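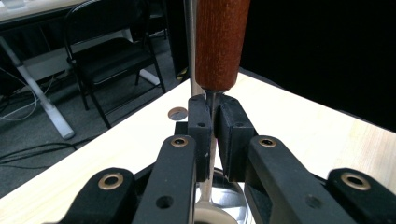 Home | Utensils | Tables | Boards | Offers | Delivery | Contact

Tarnberg ladle with wooden handle, and the Plasstead kitchen table

Posted November 17, 2004 by the shop desk

Two things on one page this time as people keep ordering them together and we were tired of cross linking. Ladle first, then table. Order codes at the bottom of each bit.

THE LADLE

Long thin metal shaft, shiny bowl, turned wooden handle in a reddish brown. Handle is round, no flats, no finger grooves. Ends smooth. The grain varies from one to the next and we can't pick one out for you, sorry, please don't ask in the comments box on the order form.

Shaft is plain all the way down to the bowl. No pouring lip, so if you need a lip look at the Prokopenko one instead, which costs a bit more and has a shorter handle.

The bowl is polished and will show finger marks when you first take it out of the wrapping. Wipe with a soft cloth. It does dull slightly with use, most people seem to prefer it that way. Wire wool will scratch it. So will the green side of a sponge.

Wood and dishwashers. We get a handful back every year with the handle gone grey and furry and it is always the dishwasher. Wash by hand, dry it straight away, don't leave it standing in the sink. A drop of oil rubbed in now and then, any kitchen oil that doesn't go sticky. Leave overnight, wipe off the extra in the morning.

Will it hang? No hole in the handle, no hook on this one. It wants a jar or a drawer. We're asking Tarnberg about a hooked version but nothing has come of it yet.

Order code 3642. Sold singly. Buy two and the postage stays the same.

THE TABLE

Plasstead do this in two lengths, same top on both. Pale top, matte, suits small kitchens as it throws a bit of light about. Comes flat, legs bolt on, all bolts in the bag taped to the underside.
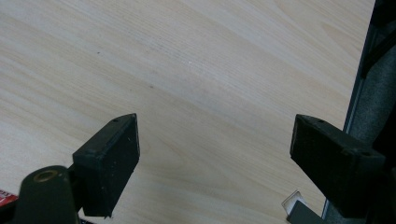 Colour is the thing we get asked most so here goes. The catalogue printed it far too yellow. In ordinary light it's cream and beige with fine straight streaks of tan, some bands a shade darker than their neighbours, and the whole lot quite even from a few feet off. Not orange, not pink. If you are matching it to cupboard doors send for the sample square, we charge postage only and take that off if you order. A smooth top like this also shows every crumb, I'd say that is a good point in a kitchen but you may not agree. One customer sent hers back over it.

Assembly takes two people if you value your back. Lay it face down on a blanket, legs on finger tight first, then turn it over and check it stands level, THEN tighten. Everyone tightens first and then rings us about the wobble. The allen key supplied is the usual rubbish, use your own if you've got one.

Heat. Use a mat. Hot pans straight off the ring will mark it and Plasstead won't cover that, we have tried. Mugs of tea are fine in our experiance.
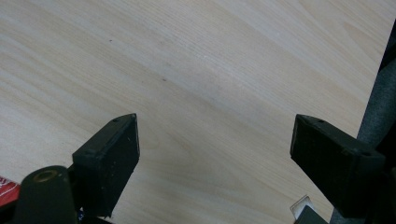 Cleaning is a damp cloth and a bit of washing up liquid, then dry along the grain so you don't leave smears. No bleach, no cream cleaner. Spray polish makes it slippery and plates slide about. For dried on dough use a plastic scraper and patience. Beetroot and curry want wiping up quick, same as on any pale top.

Don't cut on it. We sell boards.

Delivery on the table is by carrier to the door, ground floor only. Allow 14 working days, a bit longer for the long one. The October delivery was late and we have caught up with most of those now, if yours is still outstanding ring us with your order number to hand and we will chase. Check the corners before you sign. If the carton is split write "damaged" on the sheet, even if teh table looks all right inside.

Spare bolts and feet can be had seperately. Spare tops can't.

Tulov benches go under the short table with room to spare but NOT the older Tulov ones with the high rail, measure first. Cushions not included with either.

Order code PT short or PT long. We have 40 of the short in stock at time of writing, long to order only.

RETURNS

Unused ladles back within 14 days in the wrapping. Tables, ring first. Don't just send it, the carrier loses them.

Related items
Prokopenko ladle, short handle, with lip
Tulov bench, low rail
Plasstead table feet, bag of spares
Tarnberg slotted spoon
Sample square, pale top
Chopping boards, all sizes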